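I started writing letters again last June, and I blame my aunt's attic. We were clearing it out before she moved to Nendari, and under a pile of curtains I found a biscuit tin with 503 letters in it, all tied up with kitchen string (my cousin counted them, I was too busy reading).

Most were from her friend Shalini Bhardwaj, who moved away when they were both 18 and never stopped writing. Pages and pages about bus drivers, bad haircuts, a soup that went wrong! I sat on the floor until my knees hurt and then I drove home and wrote to my brother Pascual, who lives two streets away and thought something terrible had happened.
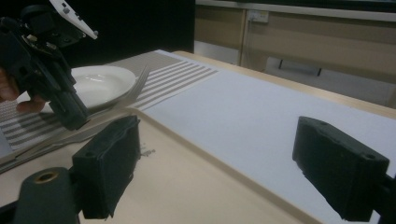 *A big sheet of white paper on a light beige table.*

My first few were awful. I write the way I talk, so I'd start on the weather and end up on my dentist, and my handwriting has gone to pieces after years of typing. What helped was bigger paper. Small notecards make me stiff and polite – I run out of room just as I get to the good part – but with a large sheet I wander, cross things out, draw an arrow up the side.

The stationery shop in Ploltolon sells it by the roll, and the owner cuts it while telling you about her knees. I go twice a month now. Two stamps usually cover it, unless I've been going on about the neighbors.

Pascual has written back twice. His second letter was mostly about a fence, and he'd spelled our street wrong, but I've read it more times than I'd tell him. It's on the fridge, under the pizza menu.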